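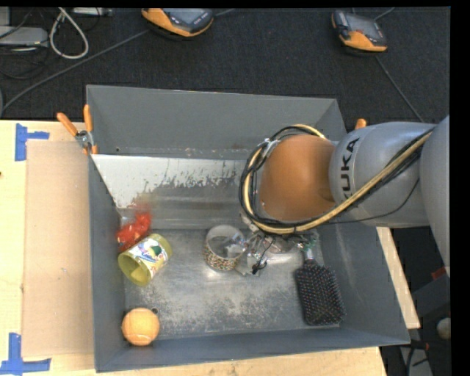

Equipment review: Zotix body-worn camera, second model
Prepared for the Castton Municipal Police Service
Reviewed by Braulio Cárdenas, Professional Standards Branch
Oct 29, 2019

The Castton Municipal Police Service issued 33 Zotix cameras to patrol and traffic officers in May. The trial followed an internal inquiry into two arrests for which no usable recording could be produced, and the Service wished to know whether the new model would have performed better than the Avach units it replaces. This review covers the camera, the docking station and the records software supplied with them.

The camera is worn at mid-chest on a magnetic mount. Officers found the mount secure during ordinary duties, including getting in and out of vehicles, though it came away twice during foot pursuits at the Tovar detachment. The recording switch is large and can be worked with winter gloves. A short vibration confirms that recording has started. The Avach unit gave only a light, and officers told the inquiry that they had often been unsure whether it was on.

Sound is the strongest feature of the new model. Speech was clear at a normal roadside distance, and wind noise was low. Picture quality is good in daylight and fair under street lighting. In unlit yards and stairwells, faces could not always be made out, and supervisors should not assume that a recording will settle a question of identity.

The battery is rated by the supplier for 14 hours. Most units lasted a full shift, but those worn outdoors in cold weather did not, and officers working overtime had to return to the station for a replacement. A spare should be carried in each patrol vehicle.

The records software keeps a log of every viewing, copy and deletion request. Recordings cannot be removed by the officer who made them, or by that officer's immediate supervisor – a point the inquiry raised in some detail. Searching by file number is quick. Searching by date and location is slow, and the results page does not show which officer made the recording until the file is opened. Disclosure clerks found this tiresome.

Each camera costs $700, with a further $2000 for a docking station. Storage is billed separately. The Service should seek a fixed storage price before signing, as the current quotation allows the supplier to revise its rates every year.

The Zotix model is recommended for general patrol, subject to a stronger mount and a written commitment on storage costs. It is not recommended at this time for plainclothes work, for which it is too bulky. The Avach units should be kept in reserve until all officers have completed training.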